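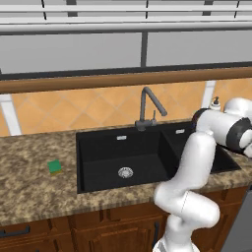 Course notes by the Bivham Robot Learning teaching staff
Unit 3: Gathering demonstrations in simulation

Last unit we trained on examples somebody else had collected. Now you get to make your own, and I think it's the best part of the course! You learn more about a policy from an afternoon of driving the arm yourself than from a month of staring at loss curves.

We work in the Kusard kitchen, a rendered room with a white arm, a black double sink and a sponge lying on the counter to the left of it. The task for this unit is "sponge to sink": pick up the sponge, carry it over the rim, let go of it above the left basin. It sounds tiny. Try it before you say so.

What one example contains

An example (we also say episode, or demo) is everything from reset to release. At every time step the recorder, Bimov, stores the camera view, the joint angles, the state of the gripper and the command you sent. It also stores the instruction text once per episode. Keep the command and the measured joint angles separate in your head. The command is what the policy will learn to predict; the angles are what the arm managed to do with it, and the two drift apart whenever you push too fast.

Where the arm starts

Look at the starting pose above. The wrist is over the back of the right basin, close to the tiles, and the sponge is on the other side of the sink. Every path to it has to get past the faucet, and a gooseneck that tall is a lovely obstacle. You can swing in front of it or lift over it. Both work fine. If half your demos do one and half do the other, though, a simple regression policy will average them and steer straight for the spout. So for the first batch, everybody goes in front. In the second batch we mix the routes on purpose and switch to a model that can handle it, and you'll see the difference right away.

Varying the scene

Before each episode, the reset script moves the sponge to a new spot on the left part of the counter and turns it by a random angle. Don't reset again just because you got an awkward one! Awkward ones are gold. Sponges near the front edge are the ones last year's policies dropped, and the reason was plain once we plotted the start positions: people had been skipping them.

Last year's class set had 542 episodes. We threw out 47 of them, mostly for long pauses in the middle, where the operator stopped to think and the arm learned to stop and think too.

Keep or discard

Keep a demo if you missed the first grasp and recovered smoothly. Recoveries teach the policy what to do when it's off track.
Discard it if the arm touched the faucet or the sponge came down on the granite.
Discard it if you paused for more than 2 seconds.
Unsure? Tag it "review" and move on.

To hand in

Your episodes in the Tannous folder for your group, one plot of sponge start positions, and a paragraph on which part of the counter you covered worst. Read chapter 3 of the reader before lab, especially the pages on compounding error.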